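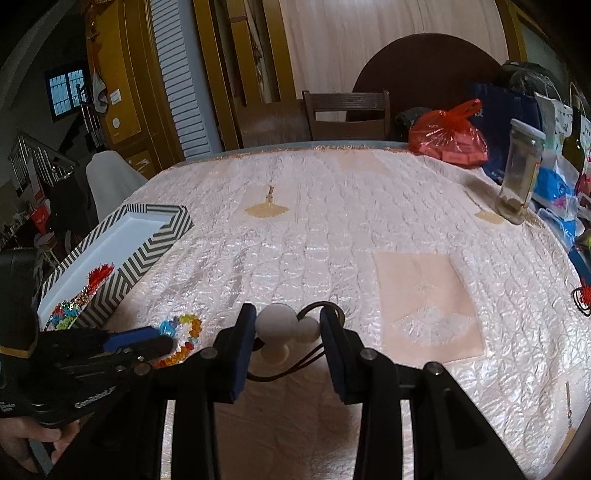

Section 4. Running the tabletop demonstration

This section covers the hand-held gripper demonstration given to visitors on open days. It assumes that the grippers have been unpacked and charged as set out in Section 3, and that the person running the table has practised with them at least once. The outdoor arm and the sorting line at the Castero building have their own sections and are not dealt with here.

4.1 What you need

One table, domestic height, with a chair moved well back from it
Two hand-held grippers, one for each hand
A shallow tray
Small objects to pick up: beads, a tassel, a small toy with a cord
The blue demonstration folder, with the visitor sheets
The Stumamitz recorder and its cable (code 3087 on the parts list)

We set the table up the way a table in a house would be. Leave the cloth on. A quilted or embossed cloth is fine and gives visitors a fair idea of how the fingers behave when a small item sinks into the surface a little. Bottles, jars and shopping bags may stay at the far end of the table as long as they are out of reach of both grippers.

4.2 Before visitors arrive

1. Check the pads on the inner faces of the fingers. A pad that lifts at the corner must be pressed down or changed.

2. Check the screws on the finger frame. They should be finger-safe, with no raised edges. Do not tighten them further than the mark on the driver.

3. Squeeze each gripper fully closed and let it open on its own. It should open in one movement. If it sticks, wipe the slide with a dry cloth and try again.

4. Put the tray on the left of the table and place loose beads and the tassel in it.

5. Place the toy in the middle, where both hands can reach it.

6. Connect the recorder and wait for the steady green light. A slow blink means that only one gripper has been found.

7. Make one short test recording and delete it.

Note: The recorder keeps the settings from the last session. If the last session was at Pleltdale, the left and right channels will be swapped. Change them back on the second page of the menu.

4.3 Seating the group

Take no more than 9 visitors at a time. Stand them along the front and one side of the table, with children at the front. The other side is for the person giving the demonstration and must be kept clear, including of coats and pushchairs.

The full round takes 44 minutes with questions. If you are running late, leave out step 6 of the demonstration below and keep the visitor turns.

4.4 Giving the demonstration

1. Hold one gripper in each hand, with the fingers pointing down and away from you. Keep your wrists loose.

2. Say what the grippers are for. The usual wording is: "I move these by hand, and the movements are recorded so that a robot arm can learn the same task." Visitors who want more detail can be given a sheet from the folder.

3. Pick up the toy with one gripper. Close the fingers on the body of the toy. Hold it still above the cloth while you count to three, so that people at the back can see it.

4. Pass the toy to the other gripper. Do not let go with the first until the second has closed.

5. Put the toy down and pick up the tassel from the tray by its knot. The threads tend to slip between the pads.

6. Pick up a single bead. Expect to miss a few times. Carry on talking while you try – visitors are usually more interested in the misses.

7. Return everything to its starting place. Each recording must begin and end with the objects in the same positions, or the office will have to trim it by hand.

Caution: A toy with a cord or loop can catch on the finger frame. Before you open the fingers, look at where the cord is lying. If it has caught, put the whole gripper down on the table and free the cord with your hand. Do not shake it.

Caution: Loose beads are a choking hazard. When there are children under three in the group, put the loose beads away and use a strung set instead.

4.5 Letting visitors try

1. Stop the recorder. Visitor turns are not recorded.

2. Hand over one gripper only. Keep the other yourself, or lay it at your own side of the table.

3. Show the visitor where to hold it. The hand goes at the grip end, with nothing near the fingers.

4. Ask them to move the toy from the cloth to the tray. This is enough for a first turn.

5. Take the gripper back before the next person steps forward. Grippers passed from visitor to visitor get dropped.

Small hands may not be able to close the grip fully. Fit the short lever from the spares bag, or let the child use both hands while you steady the body of the gripper.

4.6 If something goes wrong

The gripper closes but objects fall out. The pads are dusty. Wipe them with a damp cloth and dry them.

The fingers close unevenly. One finger has been knocked. Stop using that gripper and put a red tag on it. It can be reset afterwards using Section 7.

The recorder light goes out. Check the cable at the gripper end first. The plug works loose when the wrist is turned a long way.

A bead has gone inside the frame. Turn the gripper over and tap it gently on your palm. Do not use a pin or a screwdriver.

Both grippers stop responding on the recorder. Switch the recorder off, wait 2 minutes and switch it on again. The demonstration can go on without it, but write "not recorded" on the session sheet.

4.7 Packing away

1. Switch off the recorder before pulling out any cable.

2. Wipe the pads and close the fingers. The cases will not shut properly if the fingers are open.

3. Collect the beads from the cloth and the floor. Lift the cloth at the corners to find any that have rolled into a fold.

4. Fill in the session sheet with the number of visitors and any faults, and leave it in the folder.

5. Return both cases to the Stankevičius store by the end of the day. Grippers with a red tag go on the lower shelf.

Section revised Fri 13 September. Copies of this section printed in March show the old recorder menu and should be thrown away.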